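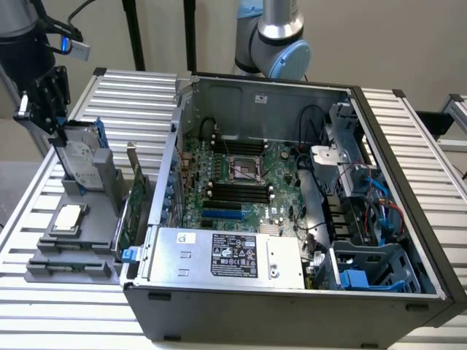

Teaching two arms to take apart a desktop is the best project our club has ever picked, and this page covers how we set up a run, so your team can copy it. Start with the donor computer. We like an old Dell tower laid flat with the side panel off, so everything faces up toward the arms. Keep a parts tray to the left of it, with a place for each thing that comes out: a recess where the CPU can lie flat, a slot that holds a green expansion card upright, and room at the back for the hard drive in its blue carrier. We left that spot loose at first and regretted it, so give the drive a real seat!

Step 1. Check the donor
Unplug it, hold the power button for a few seconds, and put on your wrist strap. If you find a cracked latch, pick another tower. Faustine Cordier keeps our parts list, and she wants the model number written down before anybody touches a screw.

Step 2. Teach the tray first
Don't start inside the case. Jog the gripper to a point straight above each tray position, save it, then save a second point lower down for the grasp. We name them by part and height, like drive_high and drive_low. Run the moves at 4 percent speed until you trust them - it feels painfully slow, but you'll catch the bad ones.

Step 3. Record your runs
Our team, Flandetti, logged 1,262 practice grasps by January and kept 993 of them for training. The rest had bumps or somebody's sleeve in the way. Save each run with the part name and a short note. Renzo Guerra wrote a little script called Vatero that sorts them into folders, and it has saved us so many evenings.

Step 4. Put it together
Go in this order: expansion card, drive, CPU. The card is the most forgiving, and the first time yours lifts out clean the whole room is going to yell. Leave the CPU for a day when everyone is rested, and open the socket frame by hand before you let the arm near it.

If a grasp keeps slipping, look at the finger pads before you change any code. Ours were worn smooth after 32 sessions. We meet Tuesday after school, so bring your broken code and we'll dig into it with you.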